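**Ticket 400 – handheld gripper, pedal bin task, episodes getting rejected at review**
Opened by: me (Ornstead site)
Assigned to: Pentti Jääskeläinen
Status: closed, see last entry

Hi Pentti! So I'm back with the pedal bin again, sorry. Out of the last batch of 27 episodes, review bounced 19, all with the same code ("contact not established"). I went back over the Drallow capture rules before writing this and I honestly thought I was following them. Fingers closed before contact, press straight down, hold, let go, back off. I did all of it!

What I've tried so far:

- recalibrated the finger width, same result
- swapped to the spare handheld (the Lahtinen one), same result
- slowed way down on the approach, which got me a couple of passes but I wouldn't bet on it
- read section 4 of the rules again, the bit on foot-operated things, and it only says "press at a stable point", so I've been going for wherever I land first

**Reply from Pentti**

Can you send me one from the moment you touch the pedal? And tell me where you're aiming, because "wherever I land first" worries me a bit.

**Me again**

Sure, one of mine with the pads closed up and over the front part of the pedal, near where it meets the metal plate. I was aiming for the grooves, figuring they'd give me some grip. 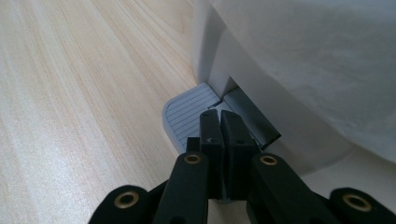

*Photo: Ornstead capture station, pedal bin task*

My question is really what counts as contact for the reviewer. With the pads over the pedal like that I can feel it through the handle, but I get that someone watching the video can't. Is there a rule for this, or is it a judgment call?

**Reply from Pentti**

Bit of both. The Grutska review sheet wants three things on any press: both pads together, tips in view the whole way down, and a clear pause before you lift. I timed your rejects and the pause is almost gone on every one. The sheet says 1000 ms. Your aim is fine, but pick one spot on the pedal and stay with it for the whole batch. And please don't roll your wrist on the way down – keep the pads upright.

**Me, closing this out**

OK, it was the pause! I'd been letting go the second I felt the pedal give, so I started saying "one Mississippi" in my head on each press (feels silly, works great). Redid the 19 and they all went through. Calibration had nothing to do with it, so I put my old handheld back in service.

Two things I'd love to see in the rules before the next update in March: the pause length written into section 4 itself, and "stable point" swapped for something a person can find on a pedal. Pentti says he'll put in the change request. Closing.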